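Eleven evenings of bowls and plates

March got away from me, so this covers most of the month in one go. When I last wrote about Jasten, I had decided to stop steering the arm with a game controller and start showing it kitchen work by hand. That switch is done now and I am not going back.

The old way went like this. I sat at a desk with the controller, watched two video windows, and drove the arm toward a cup. A single pick took me the better part of a minute. I logged 498 runs over the winter and threw out a lot of them, mostly for long pauses where I was trying to work out how far away the cup was. The policy trained on those runs learned the pauses too. It would stop above the cup and hang there.

With hand-held grippers you skip the arm while you record. You hold one in each hand, squeeze to close the fingers, and do the job at close to normal speed. The camera rides on the gripper, so the robot later gets much the same view you recorded. My target was 1,000 good demonstrations of clearing and stacking, and I passed it after 11 evenings in the kitchen at Mudthorpe. The raw count was 3,077 clips, but that includes short ones, false starts, and everything from the first two evenings, when I had the clock on one gripper set wrong.

Some notes for anyone about to try the same thing.

Slow down at the moment of contact. I move fast between objects and that is fine, but if the fingers snap shut in a blur the model has little to learn from. I now count one beat before I squeeze and one beat after I let go.

Change the layout between runs. For the first few evenings I put everything back in the same place out of habit, and the early policy reached for those spots whether anything was there or not. Now I shuffle the bowls and move the plates each time – sometimes only by a hand's width.

Steel is harder than china. A bowl has a curved wall and it wants to turn in the fingers, so where you grab it matters. Plates are thin and the grip is easy once you have the rim. Getting one plate off the stack without dragging the next is the part I still fumble.

Your wrists will hurt. I do 20 minutes on and ten off.

For labeling I use Gwynne, which splits each session into clips and lets me mark them keep or drop from the keyboard. It is slow to load but I have no real complaints. Training runs overnight on the machine I call Jemer. The last policy could pick up a bowl and set it down in a new spot most of the time. It can't do plates yet. It gets to the rim and closes early, and I suspect my first sessions are to blame, so I am going to leave those out and train again before I record anything new.

Next on the list is lids, and then maybe cutlery – though I have been putting cutlery off. 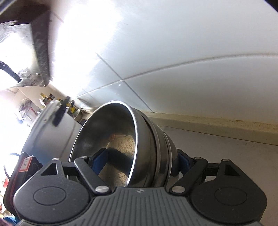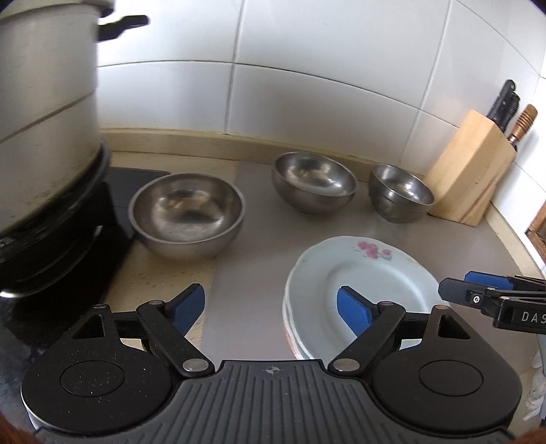
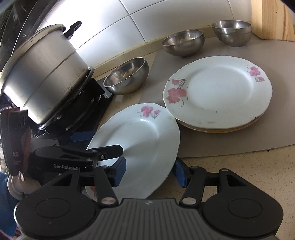

Bowls and plates at the counter, seen from the gripper camera.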